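Search products Go
Print this page | E-mail to a friend | 3 comments

Flirkby Wooden Plate Rack, from the Eltora kitchen range

If your plates live in a wobbly stack at the back of a cupboard, we think you'll be fond of this one. The Flirkby is a plain little rack of pine slats and upright posts, and it keeps plates standing on their edges where you can reach them — no lifting six to get at the seventh.

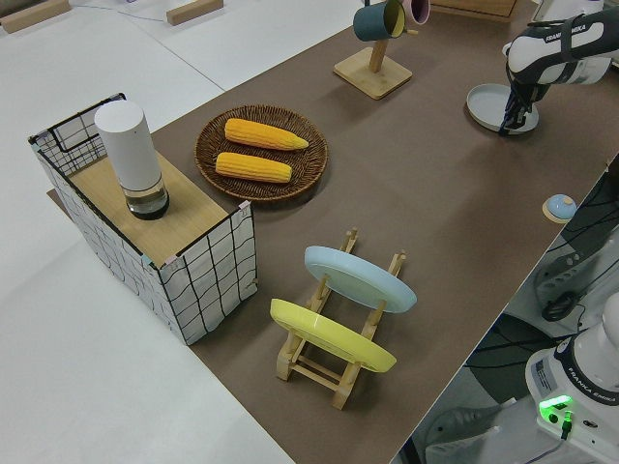
The rack with a pale blue plate and a yellow one standing in it.

It goes nicely with a wooden mug tree, and plenty of our customers end up buying both (we did the same at home, if that helps you decide). Give the two of them a bit of elbow room on the counter so mug handles and plate rims don't knock together

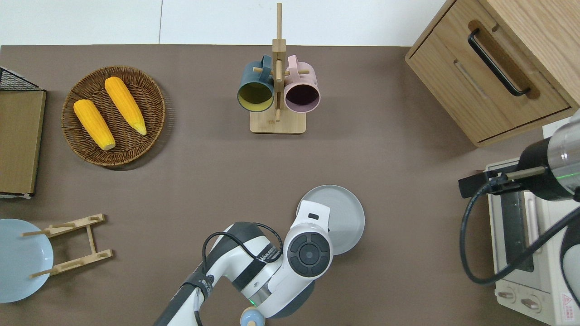
when you're reaching for something in a hurry. Wipe the rack down with a damp cloth, let it dry standing up, and please keep it out of the dishwasher. 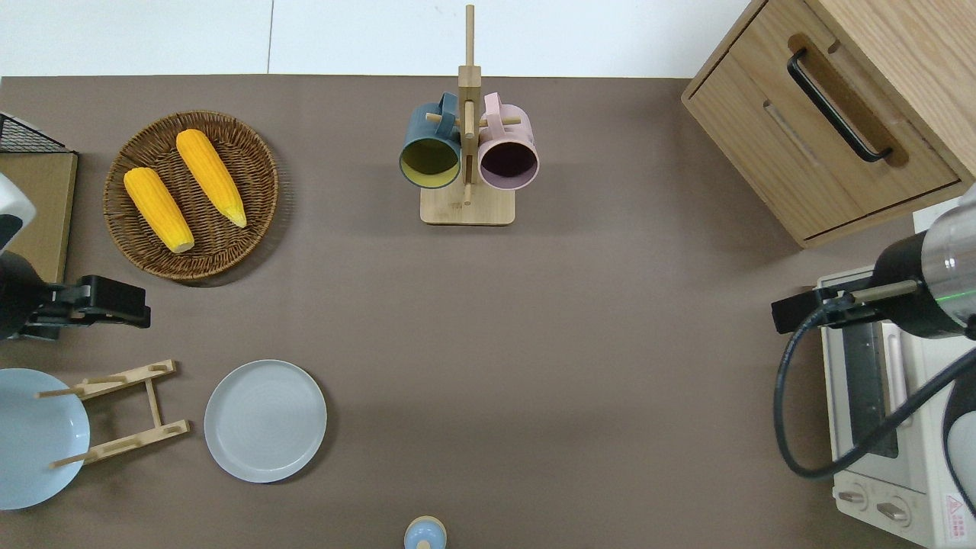 Mug tree with a teal mug and a pink one, beside corn on a woven tray.

Price is $20, or $90 for the Trosora kitchen set, which adds the mug tree and a woven tray. Orders over $100 ship free from our Nuttall warehouse, and most go out within 3 working days.

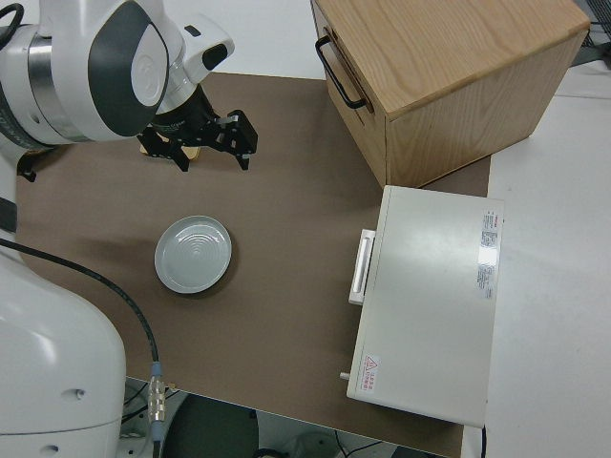 Before you order, take a minute to measure your plates and think about how thick they are at the edge. Everyday dinner plates usually sit well between the posts, but deep bowls really don't. A plate with a raised rim, like the light gray one, should be slid in gently until you know how it fits. If yours turn out too chunky, send the rack back and we'll gladly refund you.

Print this page | E-mail to a friend | Share (20)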